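Ticket: Besadeck path rover drifts left on straight runs
Unit: Yule 38
Site: Trummont, long path
Opened: 3/25/21
Status: open, watching

Problem
Rover pulls to the left on the straight and corrects late. Started after the front wheels were swapped. Operator had to stop it by hand twice. No fault codes in the log.

Checked so far
Tire pressure was low on the left front. Set both fronts to 34 psi. Drift got smaller but did not go away.
Steering zero was off by a little. Ran the zero routine from the Ornus menu with the wheels off the ground, saved, power cycled. Value held after restart.
Left front hub bolts were not fully tight. Retorqued all four hubs.
Swapped the steering cable with the spare. No change, put the original back.

Camera
The front camera mount had some play in it. If the mount twists, the path edges shift in the picture and the rover steers to match. Tightened the clamp and added a washer. Recalibrated on the flat section with speed capped at 40 percent. 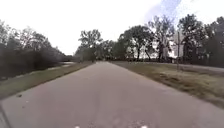

The edge finder still loses the right side now and then where the grass is dry and close in color to the pavement. Raised the edge threshold from 38 to 64. Fewer dropouts in the log after that, but it needs a longer run to be sure.

Still to do
Full length run both ways at normal speed.
Check the clamp again after the run. If it has moved, order a new mount.
Leave the speed cap on until then.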